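Hendisar Repaired Ceramics Records, version 2

About this data

Hendisar is a set of 459 catalogue records for ceramic objects that were repaired at some time in their life. It covers riveted plates, teapots with replaced spouts, and cups with new handles in metal or cane. The records were first written on paper cards by the collector Eichhorn, and later typed by Birgit Diekmann, who also keeps this file. 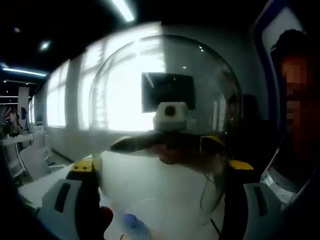

What is in a record

Each record is one line in a text file, with the fields separated by tabs. The fields are object, place of making, earliest year, latest year, height in millimetres, type of repair, and notes. An empty field means that the card gave no information. It does not mean that there was no repair or no mark.

The years are nearly always estimates. Where the card said only "early" or "late" for a century, we have used the first or the last 50 years of it. This is a coarse rule and we are aware of it.

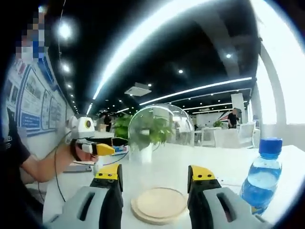 The type of repair was the hardest field to fill, as Eichhorn used the word "clamp" for rivets and also for metal bands. Birgit Diekmann has read these cards again and changed the word only when the notes made the meaning clear. The old wording is kept in the notes – please look there before you correct anything.

Known problems

Records from the Zaltby sale have heights without the lid, while the Salter records include it. About 50 cards have no height at all.

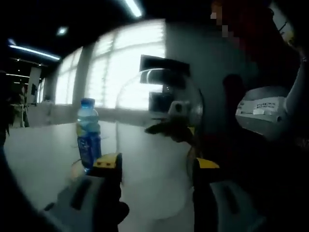

Reading time: 2 minutes

Changes in this version

Double entries for the same teapot were joined, and inches were converted to millimetres. The spelling of glaze colours is now the same everywhere. Last changed on November 12, 2022.

Use

You may use the records freely for study and teaching. Please name the data set and the version, and send corrections together with the record number.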